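Home office electrical and tidy-up check, May 2018

I do this list twice a year, once now and once in November, and I scribble my comments next to each line so the next person at Isbridge who borrows it can see what I was thinking. Change whatever you like!

1. Sockets and extension leads
Check: no lead plugged into another lead.
Comment: Guilty again. The one behind the filing cabinet had crept back (I swear I took it out last time). Removed, and the printer now has its own wall socket.

2. Cables across the floor
Check: nothing to trip on between desk and door.
Comment: Fine, apart from the phone charger. I've clipped it to the skirting.
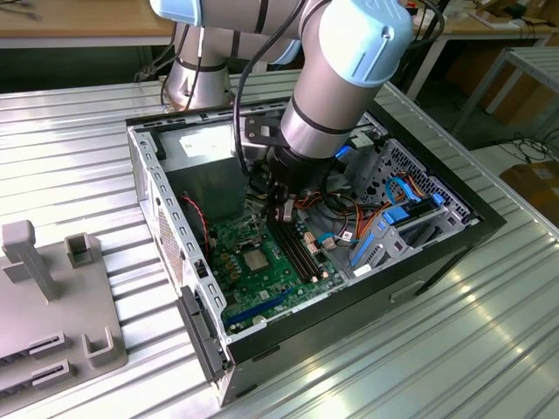
3. Smoke alarm
Check: press the button, hold it, wait for the beep.
Comment: Loud enough to upset next door's dog. Battery changed anyway – I had a spare in the drawer and it would only have gone missing.

4. Desktop computer
Check: switched off and unplugged before any cleaning, vents clear.
Comment: Leave the power supply casing shut, please. Dust the outside and stop there.

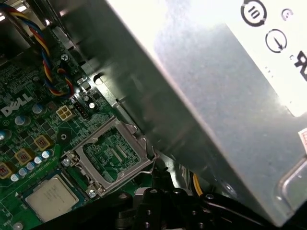 Power supply casing and the green Dell board.

5. Heater
Check: 40 cm clear on every side, nothing draped over it.
Comment: My cardigan lives on the back of the chair, and the chair lives far too near the heater. Moved the chair. Jaruwan Ongart, who lent me her old Mirent convector, reminded me to look at the plug for brown marks as well, so I've added that. None found.

6. Shelves
Check: heavy things low down, brackets tight.
Comment: Top shelf had the big Somboon catalogues on it, all 1,272 pages of them. They've gone to the bottom and I feel much safer sitting underneath!

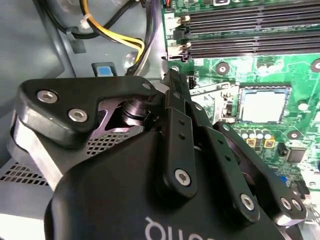
The left bracket took half a turn with a screwdriver. The right one was solid.

7. Desk lamp
Check: right bulb, no wobble, flex not frayed.
Comment: The Viven lamp is still going strong. I did find a nick in the flex close to the base, so it's out of use until I've had it looked at – working by the window for now.

8. Lids, covers and panels
Check: anything opened up is closed again before the power goes back on.
Comment: Put the screws in a saucer. An egg cup is too small, I've tried.

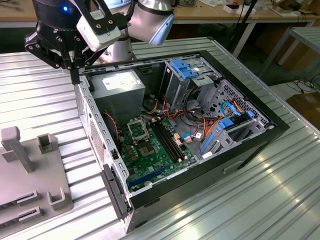

Tower on its side, panel off.

9. First aid box
Check: plasters in date, scissors present.
Comment: Scissors missing. Found in the kitchen.

Still to do: lamp flex, new label for the fuse box.

We use cookies to remember your preferences. By continuing to browse you accept our cookie policy. Accept | Manage settings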